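Changing Jobs at Forty-Four Bus Stops

5/15/25, by the author of Slow Commute
2 min read

I started at Maglaya in December, which meant giving up a 24-minute walk to work for a bus ride across Randolton. I had not commuted by bus since school. I kept a notebook for the first months, and these are the parts worth typing up.

The plaza I cross after getting off:
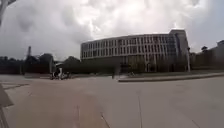
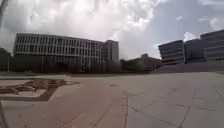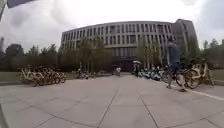 What the bus costs me

A monthly pass is $24. Parking near the office would have been $425 for the season, so the money side was easy to settle. Time is harder. If I miss the early bus I get in late and eat lunch at my desk.

I tried using the ride for work email and gave that up in the second week. Reading makes me a little sick on the hilly part past Zekden. Podcasts are fine. Mostly I look out the window.

What I carry

One bag, a Rilo backpack I bought used. It holds a lunch box, a thin jacket and a pair of dry socks. I stopped bringing an umbrella after leaving two on the bus.

Things I would still like to fix: the evening bus is too full to sit, and the stop on my street has no bench. I wrote to the bus company about the bench and have a case number, 3523, but no answer yet.

Contact | © Slow Commute | Back to top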